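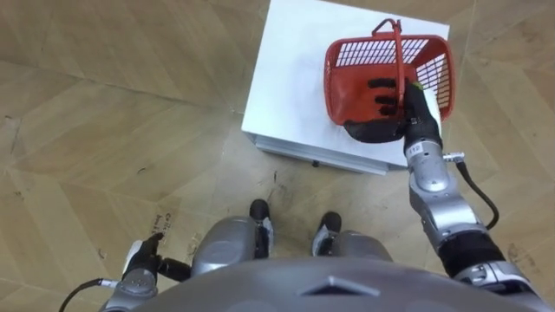
Red basket on a white cabinet top.

Projects > Wiltach > README
5 min read

Wiltach: what we call the things in our houses

Welcome, and thanks for coming by! Wiltach is a small collection of the everyday words people use for the things they keep at home – the basket, the cupboard, the place where the batteries live, the drawer everyone has and everyone calls something else. It grew out of a long disagreement at a kitchen table over whether a chesterfield and a couch are the same piece of furniture (I say they are, my mother says a chesterfield has rolled arms, and we have left it there). If you work on dialects, teach English to newcomers, write dialogue, or just like reading about how other families talk, I hope you'll find something here to enjoy.

We asked 33 households to go from room to room and tell us what they called things, in whatever words came first. Nothing was corrected. If a household said "the whatsit cupboard", it went into the file as "the whatsit cupboard", and I must say those are some of my favourite rows in the whole collection.

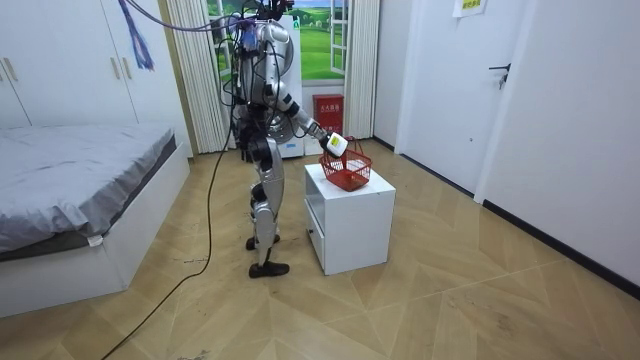
By Darcy Melnyk, with Tâm Khổng and Lăcrămioara Ilie
Posted in March

What's in the folder

The words themselves are in words.csv, one row for each answer, and the notes are in notes.csv, where we put everything that wouldn't fit in a neat column. Please don't skip the notes. A good half of the pleasure is in there, along with nearly all of the arguments.

The columns in words.csv are:

household – a short code, no names
room – the room as the household names it, so you will meet "rumpus", "rec room", "front room" and "the good room"
thing – our plain label for the object
word – what the household calls it, spelled the way they asked us to spell it
who – "everyone", "grandparents", "kids only", and so on

The notes file repeats the household code and then gives a line or a paragraph of free text. Some are long. One is a very detailed history of a tea towel, and I left it whole.

How the words were gathered

There were two rounds. In the first, we sat down with each household and let them talk us through a room at a time. Tâm is wonderful at this part and will happily let a silence go on until somebody remembers the odd word their nan used for a footstool. In the second round we read the list back and asked whether we had got it right, and whether anyone had thought of another word since. People very often had, usually while washing up.

We tried hard to keep our own labels out of the talk. It's surprisingly difficult! If you ask a person what they call their "dresser", they will call it a dresser for the rest of the afternoon. So we'd say "that one" or "the thing by the door" and wait. In the early talks I slipped more than once, and the notes file says so wherever I caught myself. Those rows are still good for hearing what people recognize, but I'd be careful with them if you are after what they say unprompted.

Rooms and containers

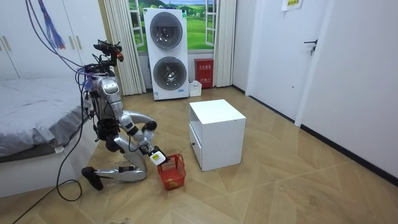 Words for containers gave us more variety than anything else in the house, and I could talk about them all day. The material seems to matter to some people and not at all to others. In several homes a basket has to be woven, and once it's moulded it becomes a tub, a bin or a carrier, while in others anything you can toss things into is a basket and that's the end of it. What goes inside can change the word too. Put a small white box with a yellow label over the rim of a red plastic basket like this one, and one grandmother told us she'd call it the messages basket, the messages being her shopping, whereas her grandson would only ever say "the red thing". Both answers are in words.csv under the same household code, with "grandparents" and "kids only" in the who column, and I'd ask you to keep the pair together if you can.

Low bedroom furniture comes a close second. We use "cabinet" as our plain label for a low piece with a flat top and something behind the front, and under it you'll find tallboy (yes, even for low ones), bureau, dresser, commode, lowboy, chest and "Dad's side". I had grown up believing a tallboy was tall. Lăcrămioara kept a very patient set of notes on this, and hers is the best writing in the folder.

Floors were a disappointment, if I'm fair about it. Nearly everybody says "the floor". We kept the rows for completeness and for the sake of the household that insists on "the deck", even upstairs.

Spelling and odd cases

We spell as the household spells. That means "couch", "cowch" and "the cowtch" are separate entries, and if you're sorting by word you will want to do some tidying first. Letters with accents are stored as they should be, so please open the files as UTF-8, or poor Tâm's surname will come out as soup in the credits line.

Where a word comes from another language we kept it as it was given, with a meaning in the notes if the family offered one. We didn't go hunting for origins ourselves. Kornél Szilágyi read through the Hungarian entries and fixed my spelling very kindly, and Lucian Nistor did the same for the Romanian ones.

A blank in the word column means the household had no word for the thing. "None needed" means they had the thing but felt no call to name it. The difference mattered to them, so it matters to us.

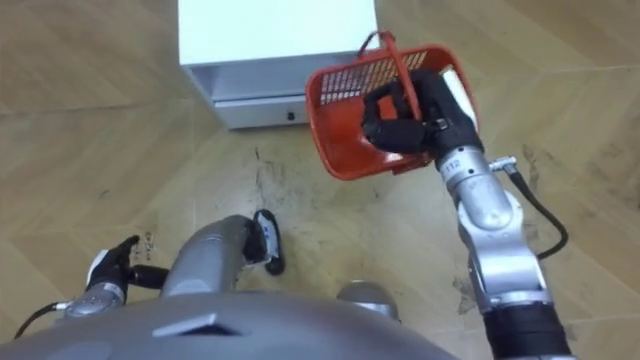

Orange-red plastic basket above light parquet.

What the words can and can't tell you

Please don't draw a map from this. The households came to us through friends, neighbours and a notice at the Lolholm library, and they lean heavily toward people who enjoy a chat about words. Families who moved a lot are here in good numbers, and they carry words with them like crockery. If you need to know what a whole town says, you'll want a proper survey with a proper sample.

It is well suited to finding words you hadn't thought to ask about, and to seeing how a word is shared or not shared under one roof. A teacher wrote to tell us she reads the notes aloud to her evening class and asks them to add their own, and I was so pleased I told the whole street.

Privacy

Names, addresses and the names of pets were taken out. Pets turned out to be the hard part, with so many cushions and chairs being called after the cat. Where that happened we wrote "[pet]'s chair" and hoped the cat would understand. If you recognize your own family and would like a row removed, write to us and it will come out of the next version.

Using and sharing

You're welcome to use Wiltach for teaching, study or your own enjoyment. Please credit the collection by name and keep the notes file alongside the words. If you change our labels, say so in your own README, so the next person isn't left wondering what became of the tallboys.

Corrections are very welcome, and so are additions from your own home. Tell us the room, the thing, your word for it and who in the house says it. I usually sit down with the messages on a Thursday evening and I answer them all, though sometimes at greater length than people were expecting.

Still to do: sheds and garages. Darkel, the little script that checks for doubled rows, also trips over apostrophes and needs mending before we add any more.

2 comments | Share this page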